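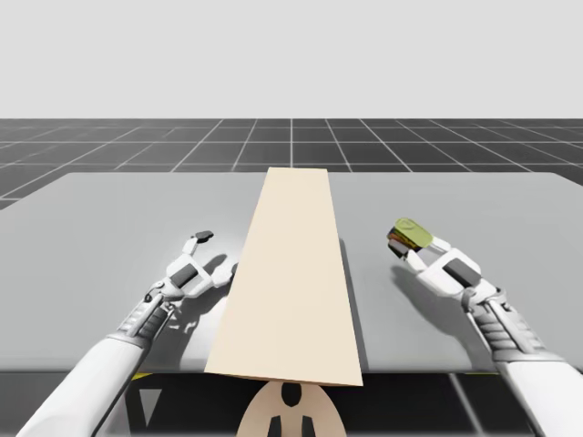
Two robot arms at work in a computer-made practice world. The arm on the right is holding something small.

Can a Robot Do Your Chores Yet?

Think about the last time somebody asked you to clear the table. Maybe you groaned. Maybe you did it in one minute flat so you could get back to your game! Either way, you did something that some of the cleverest machines in the world still find really, really hard.

So when will a robot do it for you? Let's find out.

Robots that already have jobs

Machines have been helping with chores for a long time. A washing machine fills itself, spins and drains, and a dishwasher scrubs plates while you sleep. Robot vacuums roll around the living room and bump gently into the couch.

But look at what's left over. Somebody still has to pick the socks up off the floor, put them in the washer, take them out, match them and fold them. The machine does one job inside one box. All the in-between parts need hands.

Why hands are tricky

Try this at home. Put a grape, a spoon and a sock in front of you and pick them up one at a time. You squeezed the grape softly, didn't you? You slid a finger under the spoon. And the sock changed shape the second you touched it.

You didn't have to plan any of that. A robot does. It needs to work out where the thing is, which way it's facing, how to come at it and how hard to grip. Many robot arms have only two fingers to do all this with – imagine getting dressed wearing oven mitts.

Now add a second arm. Lots of chores take two hands: opening a jar, folding a towel, passing a toy across from one side to the other. Two arms have to share the space without crashing, and each one has to be ready at the right moment.

Practice without the mess

A robot learning to set a table might drop a whole lot of cups. That's why many robots practice inside a computer first. Engineers build a pretend table on the screen, with pretend arms and pretend objects, in a world that can be as plain as they like. The floor in our picture is just dark squares with white lines, going back and back until they meet the sky!

If a pretend cup falls, you press a button and it's back. A computer can also run 128 practice tables side by side, all day and all night. No real kitchen could keep up with that.

The catch is that the real world is messier. Real tables wobble. Real spoons are slippery, and real sunlight comes through the window and makes confusing shadows. A robot that does beautifully on the screen can still get stuck when it meets an actual breakfast.

What about stores and factories?

Robots do better there, and the reason is simple: things stay put. If the same box comes down the same belt every few seconds, a robot arm can move it from breakfast to bedtime without getting bored. Your bedroom floor is different every single day. (Is it different right now?)

So, are we there yet?

Partly! Robots can do some chores in some places, often slowly and with a person keeping an eye on things. A robot that can walk into any house and tidy any room is still something people are working on. Maybe you'll be one of them.

Try it yourself: be the robot

You need a friend, a table, a long strip of cardboard and 7 small things such as erasers or blocks.

Lay the cardboard down the middle of the table. Put all the small things on the right side. Stand next to your friend, one of you on each side of the strip. You may each use one hand, and only your thumb and one finger. Move everything to the left side by passing it over the cardboard from one hand to the other. No tossing!

Then try it again without talking. What went wrong? Write down one rule that would help a robot do it better.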